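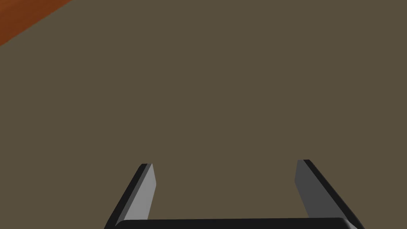

Staldale is a paint works on the edge of a small market town, and it opens its doors to the public for one weekend every October. I went because we are redecorating a hallway and I wanted to see how a colour gets from a recipe to a tin. The firm makes mostly flat wall paints, in the sort of shades that look like nothing much on a card. The muted olive-brown that fills most of the picture, with a corner of rusty orange for company, is close to the pairing I had in mind for the hall, and I spent much of the tour asking about it.

The tour starts in the yard at 10 in the morning and lasts just under 2 hours. You are given overshoes and safety glasses at the gate. Bags go in a locker, which takes a pound coin and gives it back.

## The mixing hall

The first stop is the mixing hall. Powdered pigment arrives in paper sacks and is stirred into water and binder in steel tanks with lids. It was louder than I expected and smelled a bit like wet plaster. Our guide shouted most of her talk and then repeated it in the corridor, where we could hear it.

Browns and olives are made from earth pigments for the most part, with a little black. Green is seldom added. Yellow ochre and black together already lean towards green, and a beginner who adds more will end up with something like pond water. The rusty oranges come from iron oxide and are among the cheapest colours to make. They also cover well, so you can often get away with two coats over a pale wall.

## The colour room

This was the part I liked best. The current card has 229 shades on it. Each batch is brushed out on a strip, dried in a warm cabinet and compared with a master strip kept in a drawer. A meter takes a reading as well, but a batch can pass the meter and still be sent back by eye.

Two olive shades were out for visitors to compare, called Idia and Enriquez. Idia is the greyer of the two. Under the daylight lamp they were easy to tell apart, and under the ordinary bulb I couldn't do it. The advice was to paint a large piece of card, move it about the room and look at it in the evening as well as at midday. Very flat paint shows fewer bumps in the plaster but marks more easily, so for a hallway they suggested their tougher finish, Flanalent. It has a slight sheen. I had hoped to avoid that, but we have a dog and a bicycle.

## Filling and shop

The filling line was not running, so we walked past it quite quickly. The tins were stacked by size and the lids were kept in a cage. There is a display of old colour cards in the passage beyond it, and I would have liked longer there. The oldest had 58 colours, a good many of them cream.

The shop sells tester pots, ends of batches and returned tins at a reduced price. Go there before the tour if you want the bargains, as the shelves had been picked over by the time we came out. I bought testers of both olives and one of the orange.

## Practical notes

- Entry is £5, paid at the gate. Cards are accepted.
- The car park is small and fills up before the first tour. There is free parking by the church, ten minutes on foot.
- The floor in the mixing hall is metal grating in places, so wear flat shoes.
- Tea and cake are served in the canteen until 3pm.
- The upper floor has no lift.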